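Tonora Gingham Desk Mat, Pink and White

I've had my Tonora out since May and it has pretty much taken over my desk (happily!). I bought it for writing on, and now I fold laundry on it, wrap presents on it, everything. Tees are where I love it most – there's room to lay one out, tuck a sleeve in and smooth the creases before the next fold.
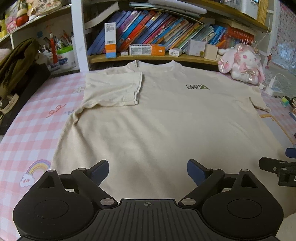
Trixie Fülöp

The tee with the little CAMP LIFE print on the chest is my favorite one to fold, and I like a bit of rainbow peeking out beside it while I work. I go sleeves first, then sides, then up from the hem. You do you, of course.

Clear most things off and you get the drawing, which is what sold me: the girl in the pink headband with her book, the NICE DAY lettering next to her, two red hearts, little yellow stars, and a strawberry farther back. So cheerful first thing in the morning!

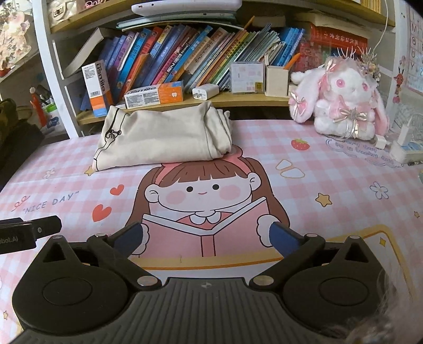 p. 16

Lusus has it in the shop as item 896, and it comes rolled, so give it a night under something heavy – mine still had a curl at one end the next day. I wipe it down with a damp cloth and let it air dry. If you want a plainer one, the Trirard mats are on the next page, but I'd miss my strawberry.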